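Brelent gym bench gets its dumbbells sorted at last

10/26/21
2 min read

If you have ever stood in the weights corner at the Brelent community gym holding half a dumbbell and wondering where the other half had got to, you will be pleased to hear that the big sort-out has begun, and that it is going along very nicely so far.

The gym has taken in donated hand weights since June, which was when Trinity Strickland, the gym's manager, put up a sign by the front desk asking for anything people had sitting in a garage. She was hoping for a few pairs. She got 178 pieces, counting every bar, plate and collar, and a good many of them came in shopping bags with nothing matched to anything else.

"People were so kind, and I didn't have the heart to say stop," Strickland said. "But you can't hand somebody a bar until you know which plates sit right on it."

So the bars and plates are being gone over, with the plates slid on, the threads looked at and the grips checked for wear (a knurled handle that has gone smooth is no fun at all once your hands get sweaty).

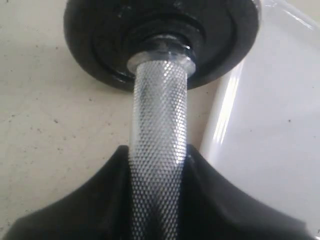
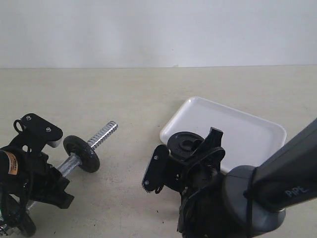
Chrome bar and black plates, part of the dumbbell sorting at Brelent.

Benedek Vass, who teaches the evening strength class on Gwilliam Street, has been lending a hand with the threaded bars in particular. He says the ends are where the trouble usually starts, and he would like everyone to wipe them down and put the collars on by hand, nice and straight, without forcing anything.

There are 16 full pairs ready to go on the rack, and members can borrow them for use at home for up to 7 days at a time. Anyone with spare collars is warmly invited to leave them at the desk.

1,116 views | 16 shares

Comments (3)

gwilliam_walker: My old set is in there somewhere! Glad it's getting used.

Dottie P.: Do the collars have to be a certain size? I have a whole coffee can of them.

M. Reyes: Can you borrow single ones? I only need one for my shoulder exercises.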